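Kids' Corner > Kitchen Science > Measuring and Pouring > Why Does Rice Pour?

Why Does Rice Pour?

Have you ever tipped a bag of rice and heard that lovely shushing sound? It rushes out a bit like water. But rice isn't a liquid at all! Every grain is a hard little solid, as solid as a pebble or a marble. So how can a whole lot of solid things flow?

That's the question for this page, and you can work on it at your own kitchen table. Start by clearing a good patch of space. You want a flat tabletop with a light colour if you've got one, so you can see where stray grains bounce off to.

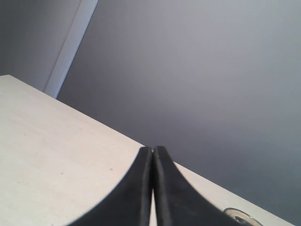

A pale tabletop and a plain grey wall.

Now, think about one grain of rice. Put it on the table and give it a nudge. It slides or rolls a little, then stops. Put another grain beside it and they might bump. Not very exciting yet! But drop a whole handful and something new happens. The grains on top slip over the grains underneath, and those ones push on their neighbours, and all of a sudden the pile is moving.

Scientists have a name for stuff like this. They call it a granular material, which just means "made of grains". Sand is one. So are sugar, salt, gravel, lentils and breakfast cereal. (Yes, you can tell people you had a bowl of granular material for breakfast.)

What you'll need

A bowl of dry, uncooked rice
A small cup or tumbler
A spoon
A tray with a low rim

Ask a grown-up before you raid the pantry, and keep the rice dry. Wet grains stick together and won't flow nicely – that's a different experiment, and a good one for later.

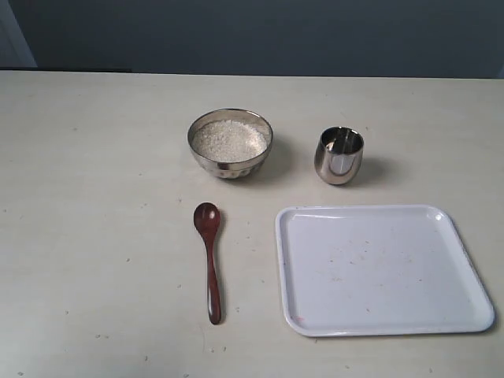

Try the spoon first. Scoop up as much rice as you can and hold it still. See how the rice makes a little hill above the edge of the spoon? Water can't do that. If you tried to pile water up in a spoon it would run straight over the side. Rice can stay in a hill because the grains grip each other. This gripping is called friction, and it's the same thing that stops your shoes from sliding out from under you when you walk.

Next, hold the spoon over the tray and tip it very, very slowly. For a while nothing moves. Keep going . . . a bit more . . . and whoosh! A whole layer slides off at once. You've made a tiny avalanche! Snow on a mountain can do the same sort of thing, which is why skiers in places like Mosquera keep an eye on the steep slopes in February.

Make a mountain

Fill your cup with rice and pour it onto the tray from low down, always aiming at the same spot. A cone will start to grow. Once it gets to a certain steepness, it refuses to get any steeper. Add more rice and the sides slip until the slope is back where it was. The mountain gets bigger and wider, but the slope stays much the same.

That slope has a splendid name: the angle of repose. "Repose" is an old word for resting. Different grains rest at different angles, so have a go with sugar, then with dried peas, and see which makes the steepest mountain. My friend Abelardo Cuadros tried it with his class at Sullby and they argued over the lentils right up to the bell.

Why does a bit always escape?

Spilled grains are part of the fun, and they can tell you something too. A grain that falls from high up hits harder and bounces further, so pouring from low down keeps your mountain tidy. The surface matters as well. A rough one grabs at the grains and a very smooth one lets them skid. Get your eyes right down near the table and have a proper look, because even a tabletop that seems perfectly plain can have a fine speckle in it, a few faint scuffs and a small greyish mark you'd never noticed. Run a fingertip across and feel whether it slows you down.
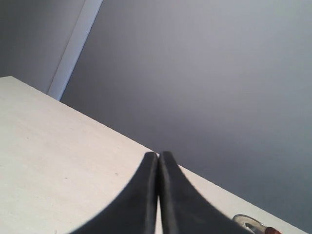 Rice has one more trick, and it's my favourite. Fill the cup to the top, then tap it gently on the table. The rice sinks! No grains have left, so where did the space come from? It was hiding between them. When you pour rice in, the grains land every which way and leave gaps of air. Tapping jiggles them into a snugger fit. If you tap on a big flat cream-coloured surface, any grain that hops out may be hard to spot, so put a dark tea towel underneath. Keep tapping until the level stops dropping, then see how many extra spoonfuls you can fit in.

This is why a box of cereal can look part empty when you open it. It got a lot of jiggling on the truck.

A challenge for keen measurers

If you have kitchen scales, weigh out 80 grams of rice and mark how high it comes in a clear jar. Then tap and mark it again. Write down both. To work out how many grains are in a really big bag, you don't need to count the lot. Weigh 1000 grams, weigh a small pinch, count just the pinch, and do the multiplying. Grown-ups who run grain silos use this kind of thinking too.

When you're done, tip the rice back through a clean, dry funnel into a jar and label it SCIENCE RICE so it doesn't end up in somebody's dinner. You can use it over and over.

Comments (3)

mekley_mum: We did the tapping one and got three extra spoonfuls in! My son now taps everything, including the dog's biscuits.

Rory, age 8: sugar made a worse mountain than rice. peas just rolled away. I liked the avalanche

T. Lotik: Could you do a page on wet sand next? We go to the beach a lot and my girls want to know why castles stand up.

Contact us | Copyright September 2021 | Back to top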